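Progress report to the Clorine Fund
Household Textiles Strand, Bikora Home Skills Project
Thu 31 December

We are closing the second half of the grant period in very good shape, and I'm delighted to be writing this one! The textiles strand was the part of the proposal that felt most uncertain in April. It has turned into the part everyone wants to talk about.

What the money paid for

The grant covered the rent on the Lozano Street room, the worktables, and a full restock of cloths, towels and napkins. We bought plain fabric in solid colors for most of it. Patterned cloth hides a crooked fold, and we wanted crooked folds to be easy to spot. The tables came secondhand from Rotard, which saved enough to pay for extra laundry. They have light wood tops and a blue cloth shows up beautifully on them.

We had planned on 18 tasks. We finished the period with 31 written up, because small cloths turned out to need a lot more splitting than we thought. "Fold a cloth" was one line in the proposal. It is now six separate tasks, starting with picking up one end and going all the way to setting the finished stack at the back of the table.

Where the work stands

Flat folding is done. The instructions have been through two rewrites and the second one is much shorter - most of the cuts were things people did without being told.

Holding a cloth between two points is the current work, and it's my favorite. Everything that comes later depends on it: folding in half, hanging, smoothing, laying over a rail. If the two ends are held at different heights the middle twists, and if they are too close together the cloth sags and the edges roll under. We now start with a short span and only widen it when the short one looks tidy. That one change made the write-ups far easier to compare with each other.

Hand towels are next. They are heavier and the hems are thick, so we expect the grip positions to move in from the corners.

Fitted sheets were on the list and have come off it. They need a bigger table than we have. I would love to bring them back in another round!

Problems

Laundry took more time than it should have. Cloths that had been washed a few times behaved differently from new ones, softer and more likely to cling, and for a while we had both kinds in the same bin without any marking. They are now kept apart, and the log has a column for wash count. Entries from before that change are flagged.

The room was closed for 6 working days while the heating was fixed. We used the time to rewrite the instructions, so the schedule slipped less than it might have.

Spending

We are on budget. Laundry ran over and tables ran under, and the two nearly cancel out. The full sheet is attached separately with receipts.

Next period

Hand towels first, then napkins, then mixed stacks of both. We are also asking to move the unspent furniture money into supplies, which would buy 30 more towels in two weights. A short letter on that will follow, and we'd be glad of an answer before the spring order goes in.

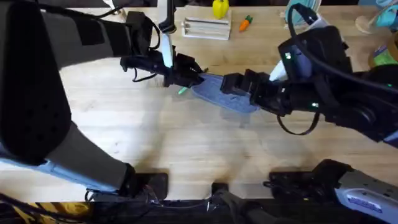
Two-point hold, short span, blue cloth.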